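August 4, 2018

We had been promising ourselves a long weekend at Drotside since the spring, and at last we've done it! I know most people drive straight past on their way to the coast (we did for years, I'm ashamed to say), but the old abbey ruins and the river walk are well worth stopping for. We climbed all 299 steps of the bell tower before lunch, with a good many rests on the way, and the view over the water meadows made up for my poor knees.

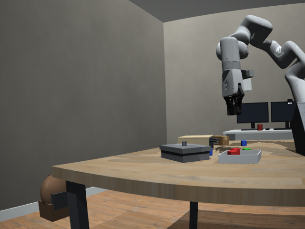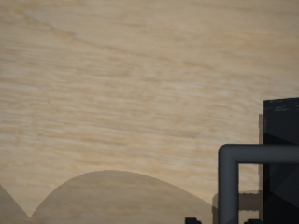
Our guesthouse, the Brurov, was a find. It is 2 minutes from the river, up a narrow lane that I missed twice, and the landlady had left a fruit loaf out for us with a pot of tea. The breakfast room has long tables where everyone sits together, all in pale wood with a soft streaky grain, much like the tabletop in the second picture, and I do like a table you can spread a map across. We did plenty of that, as my other half will not use his phone for directions and I can't fold anything back the way it came.

In the afternoon we took the little ferry over to Dauda, which has a chapel, a bakery and more ducks than people. Do go if the weather is kind. The last boat back leaves earlier than you'd think in July, so we had to trot the final stretch with our buns still in the bag - not very dignified, but we caught it. Next time I'd like 3 nights, and a proper look round the abbey museum, which was shut for painting.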